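Notebook, September 21, 2023
Alert desk tool, checking the casualty counts
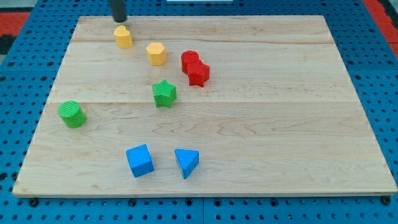 OK, so I finally sat down with the July batch and reread the breaking news alerts from the Ocampo ferry fire, all 100 of them (coffee helped!). The thing I was chasing is when a death toll goes up in one outlet and our tool treats it as a second event. It did that 4 times. Tzu-hsuan thinks it's the place names, and I'm coming around to that. Half the early reports said Ocampo and the rest said Tradby harbor, so of course the matcher split them.

Worse one: a passenger was named by a local paper before the police confirmed it, and our summary dropped the "according to" part completely. Not good. Noémie wants a hard hold on any name with a single source, and I'm with her, even if it slows the alerts by 10 minutes.

Tried the hold on the older set, some 3,000 items, and it choked on the Welsh ones. Idris is looking at those.

Still to do: ask Trefor for the corrections log, rerun with both place names merged, and fix the time zone thing I keep putting off.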